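Search this guide Search Clear All sections

Section 4: Setting up the breakfast station, and working next to it

By Xóchitl Gallegos
2023-03-30

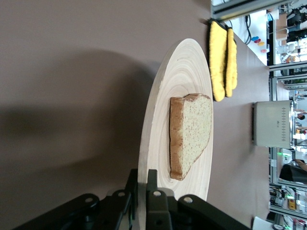 I wrote the first version of this section for the Alamberg break kitchen, where I ran the toast counter by hand for years before the arm took over the repetitive part of it. Yulan Song has since added the bits on shift handover. If you're opening the station for the first time, read it all the way through once before you touch anything. After that the numbered steps are enough.

4.1 What's yours and what's the arm's

The arm moves bread between plate and toaster. You do everything else: restocking, wiping down, checking the bread, talking to people, fixing whatever looks odd. When we started I figured I'd be standing around watching it, and the first week I pretty much did. Now I prep fruit and coffee at the side counter and come back when it calls me. My mornings have a different shape – less bending over a hot toaster, more walking back and forth – and you should plan your own morning that way too.

One thing to settle before day one is who answers the call light. We left it open and both of us walked over every single time. Put a name on the shift sheet.

4.2 Before you power up

1. Clear the table down to the plate, the toaster and your mitts. Cups, phones and keys go on the side counter.

2. Check that the table surface is dry. Use the plain cloth, not the one with spray on it.

3. Place the plate inside the taught area and press it flat. If it rocks, swap it.

4. Put one slice on the plate. One! The arm can't tell two stuck-together slices from a single thick one, and you'll get a jam.

5. Lay the mitts within your own reach. You should be able to grab both without leaning across the plate.

6. Open and close the gripper from the pendant a couple of times and look between the fingers for crumbs. Brush them out with the dry brush.

NOTE: Fresh soft bread squashes more easily than day-old. If your delivery comes in the same morning, choose the "soft" grip setting in the Surico menu. You'll have to choose it again after every restart, and yes, I forget too.

CAUTION: Keep sleeves, lanyards and loose hair away from the finger links. They close from both sides and the pinch points are easy to miss when you're looking at the bread.

4.3 Teaching the plate position

You only need this after the table has been moved or someone has changed the plate for a different size.

1. Set the speed dial to 15 percent.

2. Enter 3446 on the pendant to unlock teaching. (Change that code once you're set up and write the new one in the station log.)

3. Jog the gripper until it hangs over the middle of the plate, fingers open.

4. Lower it slowly. Stop when the fingertips are just clear of the plate and look from the side, not from overhead. From overhead it always seems like you have more room than you do.

5. Press SAVE and wait for the tone.

6. Raise the arm and run one practice pick with the toaster unplugged.

If the practice slice comes up crooked, the plate is probably off center. Move the plate first and try again before you re-teach anything. Yulan once re-taught the whole station over a plate that had slid a finger's width, and she'd like me to mention it so you don't.

4.4 Running a shift

1. Plug in the toaster and set the browning dial yourself. The arm doesn't touch the dial.

2. Press START and step back behind the floor line.

3. Watch the first slice all the way through.

4. Leave it to run, but stay where you can see the call light.

5. When the light goes on, press PAUSE before you reach in. Then fix the problem, step back and press RESUME.

CAUTION: Pausing the arm does not turn the toaster off. Treat the casing and the slots as hot, and put the mitts on every time, even for a quick nudge.

If you see code 13, the gripper closed and felt nothing. Usually the slice has shifted or torn. Code 459 means the arm lost its saved position, and for that one you stop the shift and go back to 4.3.

4.5 Handover, and who to ask

Write down every pause, even the silly ones. We went back through more than 13 pages of our log in March and found that most of our stops came right after restocking, so we moved restocking to the quiet end of the morning. I wouldn't have guessed it from memory.

Please also write down what's bugging you. My shoulder is a lot happier with this setup, but I missed chatting across the counter, and we got that back only when I complained on paper and the Liao cart was turned to face the door. If the arm makes your job worse in some small way, put it in the log with your initials and bring it to the Thursday check-in.

At the end of the shift, unplug the toaster, park the arm, and hand the pendant to the next person directly.

Related sections
Section 3: Mounting the arm and marking the floor line
Section 5: Cleaning the gripper fingers
Section 6: Ileck pendant menus and codes
Shift sheet and station log (printable)
Changing duties when a station is added: notes for leads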